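Search this site Enter keyword Go

Estevik opens equipment planning service for companies that buy their first household robots

Estevik, a supplier of planning and purchasing services for automation, announces today that its new service for household and kitchen robots is open for orders. The service is made for small care providers, serviced apartment operators and training kitchens which want to buy a mobile robot with arms, but do not yet know how much money they must put aside for it.

In the past year Estevik received many requests from such buyers. Most of them had already a price for the robot itself. Very few had a price for the rest: the spare grippers, the charging place, the insurance, the training of the staff and the changes in the kitchen where the robot will work. For this reason several projects were stopped after the first order was signed.

"The robot is one line in the budget, and people look at this line for a very long time," said Lucian Chiriac, head of planning at Estevik. "We ask them to look first at the room. How wide is the corner? How do the drawers open? Which things stand on the counter every day? After this, we can speak about which arm they need."
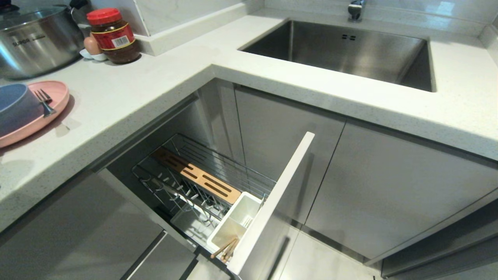 The planning service has two parts. In the first part, an Estevik planner visits the site and works through a list of 72 points. The list includes the height of the counters, the reach into deep and narrow cabinets, the type of handles, the floor, the light and the power supply. It also includes the weight and the shape of the objects that the robot must lift, from a full pot to a single egg. The customer receives a written report with a budget for three years, divided into purchase, installation, service and spare parts.

In the second part, Estevik compares offers from manufacturers and prepares the order. The company does not build robots and does not take commission from the makers. All offers are put in the same table, with the same working tasks, so that the customer can compare them without a technical department.

The service was tested before the opening with 31 sites, together with the apartment operator Gomell and the training school Nyamweya. At Gomell, the report led to a smaller order than was first planned, and the money which was saved went into a longer service contract.

"We wanted to buy for all our buildings at once," said the purchasing office of Gomell in a written comment. "Now we buy for one building, we learn, and then we decide again in September."

Site visits are offered for kitchens and laundry rooms up to 300 square meters. Larger sites are possible after a call with the planning team. The maintenance partner for all installations is Emard.

Requests can be sent through the contact form on the Estevik website. The full list of points is free for download, also for companies which do not order a visit.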